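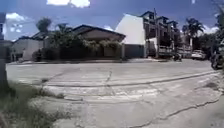
From: Kristine Galang
To: Residents and Owners list
Date: 12/30/20
Subject: Re: Proposed changes to the visitor parking rules

Dear members,

I write on behalf of the Sesach Residents' Association in reply to Mr Yap's message, which is quoted in full at the foot of this one. Several other members have written to the office on the same points, and it seems best to answer them together on the list.

The draft rules were sent to all households in September. They were prepared after the annual meeting asked the office to replace the present arrangement, under which a visitor may leave a car on any association road for any length of time provided that the host household has told the gate. The meeting did not ask for a charge to be brought in, and the draft does not contain one. Mr Yap is right that the word "fee" appears in paragraph 6. It refers to the replacement of a lost permit card and has been reworded in the version now held at the office.

Length of stay

Under the draft, a visitor may park for up to 3 nights without a permit. For a longer stay the host household applies for a card, which the office will issue on the same working day if the request is received before noon. Mr Yap asks what happens when a relative arrives on a Friday evening and the office is closed until Monday. In that case the gate will record the vehicle on arrival and the card may be collected when the office reopens. No notice will be placed on a vehicle so recorded. We accept that the draft did not say so, and a sentence has been added.

Carers and nurses who attend a member at home are not visitors for the purposes of the rules. They are covered by the household service list, as are cleaners, gardeners and tutors. Members who have not brought their list up to date are asked to do so by writing to the office with the name of the person and the registration number of the vehicle. Telephone requests cannot be accepted for this purpose.

Number of cards

The association has 285 member households. Each will be entitled to one long-stay card at a time, and a second may be issued on written request for weddings, funerals and similar family occasions. Mr Yap proposes that each household should hold two cards permanently. The office considered this and did not adopt it. Under the old scheme, which older members will remember, permanent cards were passed between neighbours and in some cases lent to persons with no connection to the association. An order of 1000 cards was printed at that time by Zinico, and very few came back when the scheme ended. The new cards will carry a household number and an end date written in by hand at the office.

Commercial vehicles

Mr Yap's question about builders' vans is a fair one. A contractor working at a property may park directly in front of it during permitted working hours. Vehicles may not be left overnight unless they fit wholly within the owner's own drive. Skips and building materials remain subject to the separate rules on works, and a household planning works should read both. The removals firm Drulteo has asked for a standing exemption for its lorries. This has been declined, and its clients should continue to give the gate one working day's notice of each move.

Corner of the Đorđević property

The no-waiting area beside the Đorđević property stays as it is. It was agreed with the previous owners so that refuse lorries could turn, and the collection company has confirmed in writing that it still needs the space. We have noted the request for clearer signs and have asked for a price.

Enforcement

No vehicle will be clamped or towed under the draft rules. A first breach will lead to a printed reminder placed under the wiper. A second will lead to a letter to the host household. After a third, the household may be refused a long-stay card for 6 months, and it will have the right to put its case in writing before that decision takes effect. Mr Yap suggests that the gate staff be given some freedom to overlook small matters. They have that freedom now and nothing in the draft removes it.

The revised text may be read at the office during normal hours. Members who would like a paper copy by post should reply to me directly and not to the list. Comments should reach the office in writing before the next general meeting, where the rules will be put to a vote. A member who is unable to attend may appoint another member to vote in their place, using the form sent with the meeting notice.

Yours faithfully,

Kristine Galang
Secretary
Sesach Residents' Association

Teodoro Yap wrote:

> Dear Secretary,
>
> Thank you for sending out the draft parking rules. I have read them twice and have the following points.
>
> Paragraph 6 mentions a fee. I do not recall any vote on a fee. Please explain.
>
> My wife's sister stays with us several times a year and usually arrives on a Friday night, after the office has shut. How is she to get a card?
>
> One card per household is too few. I propose two, to be kept by the household for good.
>
> Are builders' vans included? The draft does not say.
>
> Could the signs by the Đorđević corner be made clearer? Guests stop there in good faith and are then told to move.
>
> Lastly, I hope the gate staff will be allowed to use common sense. They know most of us by sight.
>
> With respect,
> Teodoro Yap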